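Opinion

The Five-Star Bathroom and Other Things I No Longer Believe

By Branwen Probert

Saturday, July 31, 2021

I booked a weekend away last month on the strength of 1136 reviews. The average was so close to perfect that the site had stopped bothering with the decimal. The place was called Stilluta, a small guesthouse two hours up the coast, and I read maybe thirty of those reviews before I handed over my card number. I could not tell you one thing I learned from them. Spotless. Amazing hosts. Would stay again. Cute!! A little gem.

The mattress sagged toward the middle like a hammock. The bedroom window faced the back of a restaurant that took its bottle deliveries at five in the morning. The hosts were perfectly pleasant, in the sense that they sent me a pleasant text with the door code. On Monday I got an email asking me to rate my stay, and I gave it five stars.

I have been trying since then to work out why I did that.

Part of it was the wording. The email told me that anything under five would be shared with the host as "an area of concern." I did not want to concern anybody. The young man who carried my bag up had mentioned that his mother ran the place and that last year had nearly finished them. I had his face in my head when I tapped the fifth star. The stranger who will be lying in that mattress next weekend had no face at all, so I sold her out.

Multiply that by 1136 and you have a rating system.

We talk about fake reviews as if they were the whole problem, and there is plenty of money being made from talking about them. A company called Resis has been sending me press releases since November, promising software that can spot a paid review by its sentence patterns. Good luck to them. I would be happy to see the paid ones gone. But mine was not paid for. It was written by a real guest who really stayed there, and it was about as useful as a horoscope. No software is going to catch me being polite.

The people who defend star ratings say that it all comes out in the wash. One soft grader here, one crank there, and over enough reviews you get the truth. I used to find this convincing. It works for guessing the weight of a pumpkin, where one person guesses high and the next guesses low. It does not work when everybody leans the same way. If each of us adds a star for kindness, a bigger crowd gives you a more precise figure for how kind we are.

And the scale has no bottom left. I went through the listings for the same stretch of coast and looked at 77 of them, which took most of an evening and a good deal of cheese. Only 8 had an average below four and a half. Either I live near the finest collection of rental lodging ever assembled or the number has stopped meaning anything. A four, which in any sane world is a very good mark, now reads like a health warning.

So people turn to the photos. I do it too. We tell ourselves that words can be puffed up and stars can be begged for, while a picture is a picture. I have grown suspicious of this as well, and bathrooms are what did it. Every listing has the bathroom shot now, and it is nearly always the sink.
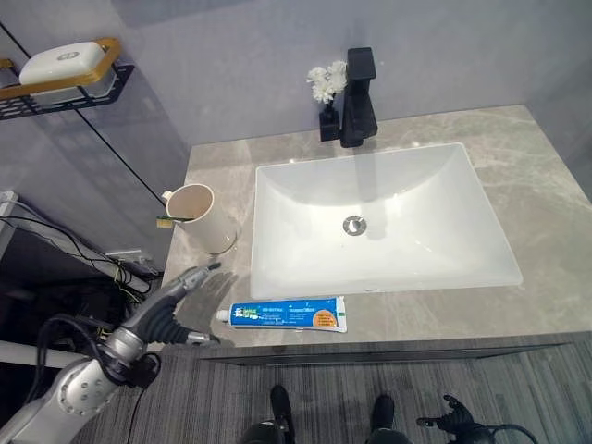

Black faucet, marble pattern, white flowers that will never need water. The look is familiar from a great many listings.

I have nothing against a nice sink. I like a rectangular one as much as the next person. But think about what I would want to know before paying to use a bathroom. How long does the hot water take? Does the fan sound like a truck? Is there anywhere to put a toothbrush and a bag at the same time? A photo can't answer the first two, and it will answer the third only if somebody thinks to take it that way. What it tells me is that the owner has good taste, or has looked at other people's listings, and those have become hard to tell apart.

My brother-in-law thinks I am making a fuss. He runs a bike repair shop, and he points out that before the stars there was only word of mouth, and word of mouth was how he once ended up paying $400 to a roofer who was somebody's cousin. He has a point. I do not miss the days of the cousin. A newcomer to town with no friends to ask is better off now than she was thirty years ago, and I should say so.

But word of mouth had one thing going for it — you could ask a second question. When my neighbor told me that the Putari was a great restaurant, I could say, great for what? And she would say well, the soup, and don't sit near the door. Those last five words are worth more than the thousand compliments I scrolled through for Stilluta. She owed the Putari nothing, and she knew she would have to look me in the eye on trash day.

What I would like is modest. Drop the overall score and ask guests two plain questions: what was worse than you expected, and who should not stay here. Hold the answers back until a batch of them can go up together without names, so the person with the nice mother does not have to feel like a rat. Some owners would hate it. I suspect the good ones would do fine. The Hotel Nicholas, where I stayed years ago and still think of fondly, had a card at the desk saying that the third floor was noisy and the elevator was slow. I took a room on the second and used the stairs.

I don't expect any booking site to try it. They get paid when I book, and a wall of fives gets me to book. In the meantime I have gone back and changed my review of Stilluta to a four. I mentioned the mattress and the bottles. I said the son was very kind about the bag. The site asked me whether I was sure.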